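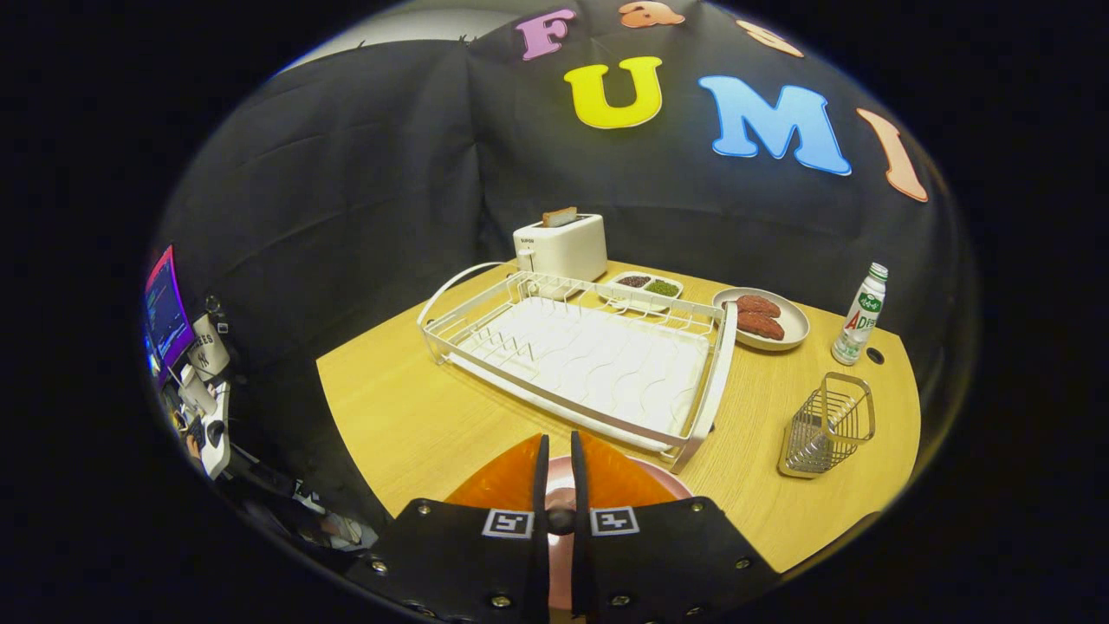

Project report: hand-held gripper for recording kitchen tasks
Stestley shared workshop, August

1. Aim

The aim was to build a hand-held gripper with a camera, and use it to record people doing small jobs at a kitchen table. The recordings would later be used to train a robot arm. We called the gripper Stusia.

2. Build

The two fingers are black, with dark rectangular pads and a square black-and-white marker on each one. The software finds the markers in every image and works out how far apart the fingers are. Our first plates flexed when squeezed, so we cut them again from thicker sheet and added more screws along the edges.

The camera has a very wide lens. It gives a round picture, which takes in the whole table but bends straight edges - the calibration took most of a Friday.

3. Table

We hung black fabric behind the table and set out a toaster, a wire dish rack, a utensil holder, a divided dish and a plate. The wire rack was the hardest thing to track around.

4. Results

We made 308 recordings and kept 158. Most of the rejected ones had a marker hidden by the user's other hand or by the rack. A few were lost when the memory card filled up.

5. Further work

The trigger spring is too stiff for long sessions and needs changing. We would also like larger markers - the present ones are hard to read in poor light.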